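When I-hsuan Lu walked me in from the loading door, she stopped to apologize for the coffee before she said a word about the robots. I liked her for that. Her company, Gisska, rents out gripping arms by the month, and the starter package is called Patex: two arms, a wrist camera for each, and a person who comes along to set them up and stays until you stop calling her over.

That last part is what small shops are paying for, I think. Leanne Nuttall, who buys equipment for a duct maker named Bestetti, told me she had looked at a cheaper kit from Jibrin and liked the hardware fine - but it came in a crate with a booklet, and she already has a drawer full of booklets. 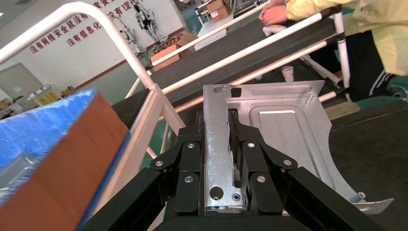
A Patex gripper holds a stamped metal panel by its upright flange.

Sheet metal is a mean test for any gripper. It's slick, it flexes, and a punched hole always seems to sit right where you'd like to grab. The Patex jaws did well with flat flanges and got fussier with rolled edges, and Lu was frank about it. Bestetti's trial ran through September, with 181 panels in the log and two dropped, both on the first morning. Nuttall has kept one of the dented ones on her windowsill.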